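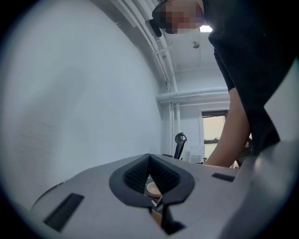

Setting Up an Interval Sequence for Spring Trees

Last updated Sunday, March 8, 2020

This tutorial covers shooting a long interval sequence of trees coming into leaf, from a fixed position, over several visits. The same settings work for a single-day sequence of moving cloud over woodland. The examples use the row of maples along the Judham reservoir path, outside Plindisville, where bud break normally falls in April.

What you need

- A camera with a built-in interval timer, or an external timer release
- A lens between 24 mm and 50 mm (full-frame equivalent)
- A tripod with a center column hook
- A spirit level, if the camera has no electronic one
- Two charged batteries
- A memory card with enough free space (see Step 2)
- Masking tape and a pencil

Step 1. Work out the interval

Decide how long the finished clip should be and how much real time it should cover. At 24 frames per second, a two-minute clip needs 2,880 frames. Multiply the clip length in seconds by the frame rate, then divide the shooting time in seconds by the result.

For 2,880 frames over eight hours, the interval is 10 seconds. Fast cloud needs a shorter interval, from two to four seconds. Shadows moving across a trunk can be shot at 20 or 30 seconds without looking jerky.

Step 2. Check card space

Take one test frame at the quality setting you plan to use and note the file size. Multiply by the number of frames. At 46 MB per raw file, 302 frames take up just under 14 GB. The full 2,880 frames would need more than 132 GB, so use JPEG or a reduced raw size for all-day work.

Step 3. Fix the position

Extend the thick leg sections first and leave the center column down. Push the feet into the ground until they stop moving. Hang a bag from the hook so that it just touches the soil; a bag that swings will shake the camera.

For repeat visits, mark each foot position with a flat stone or a short peg. Write down the height of the lens above the ground, the focal length, and two alignment points, one near the left side of the view and one near the right. On the Judham path, the near gatepost and the top of the pump house roof work well.

Step 4. Lock the settings

Set all of the following by hand:

- Exposure mode: manual
- Aperture: f/8
- ISO: 100 or 200
- White balance: daylight
- Focus: autofocus once on the nearest main trunk, then switch to manual
- Image stabilization: off
- Long exposure noise reduction: off

Tape the focus ring and the zoom ring. Write the focal length on the tape.

A shutter speed near half the interval gives the smoothest motion, but this is rarely practical in daylight without a neutral density filter. For bare branches in light wind, 1/60 second is acceptable.

Step 5. Run a short test

Shoot 20 frames and play them back quickly on the camera screen. Look for drift in the horizon, changes in brightness, and clipped highlights in the sky. If the sky is clipped, reduce exposure by two-thirds of a stop and test again.

Step 6. Start the sequence

Cover the viewfinder if the camera is an SLR. Turn off image review. Set the frame count slightly higher than needed, start the timer, and stay off any boardwalk or loose planking near the tripod.

Changing a battery partway through usually costs two or three frames. Support the body with one hand and do not touch the head controls.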